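Search this site Go
Last updated: November
Reading time: 2 minutes

Running a Small Online Shop, Session 2: Shipping Zones and Rates

Welcome back, everyone, and thank you for the kind messages after the first session. Several of you asked for the slides in a form you can print and scribble on, so I've written the whole thing out as a handout instead (longer than I meant it to be, as ever). Keep it beside you while you work through your own shop settings.

What a shipping zone is

A shipping zone is simply a group of places that you charge in the same way. When a customer types in an address, the shop software looks for the zone that address belongs to and shows the rates you've put there. If the address is in no zone at all, the customer sees a message saying that delivery isn't available, and most of them will wander off without telling you.

We'll be using Comell for the exercises. Those of you on Zedura will find the same settings under "Delivery" and the words are close enough that you shouldn't get lost. Zedura does insist on one zone for your home country before it lets you make any others, so do that one first.

Making your first zone

Log in, open Settings, then Shipping, and press "Add zone". Give it a name that you will still understand in a year's time. Customers never see it, so "UK mainland" is perfectly good. Choose the country, and then have a careful look at the postcode box underneath. Left blank, it covers the whole country, islands and Highlands included, and your courier may well charge you more for those than you are charging your customer.

To leave out certain areas, type the first part of each postcode with a comma between them and tick "Exclude these". Save before you leave the page! Comell doesn't warn you, and I've lost a whole list that way more than once.

Flat rates and weight bands

A flat rate is one price whatever is in the basket. It suits shops where everything is much the same size, such as cards, prints or jewellery. Our practice shop, Trikia, sells kitchen things, and a single mug costs a good deal less to post than a set of baking dishes, so we'll give it weight bands.

Trikia has 67 products, and only 10 of them have a weight filled in. Any product without one is treated as weighing nothing and drops into the cheapest band. Please sort out the weights before you touch the bands. Include the box and the padding too: the small tea towel in the practice list is 238 grams once it's wrapped. 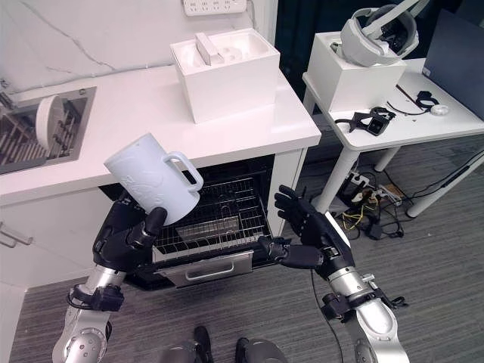 Testing your rates

Open your shop in a private browser window, put something light in the basket and go as far as the delivery page. Write down what it offers you, then go back and do the same with something heavy. Try an address in an excluded area as well, and one abroad.

If two rates appear where you expected one, your bands probably overlap. Look at where the first ends and the next begins.

Before next time

Set up one zone in your own shop with at least two bands, and bring along any result that puzzled you. Elias Matar will be taking the first half of the session on the Issa label printing add-on, so have it installed if you plan to use it. I read my messages on Sunday evening if you get stuck before then.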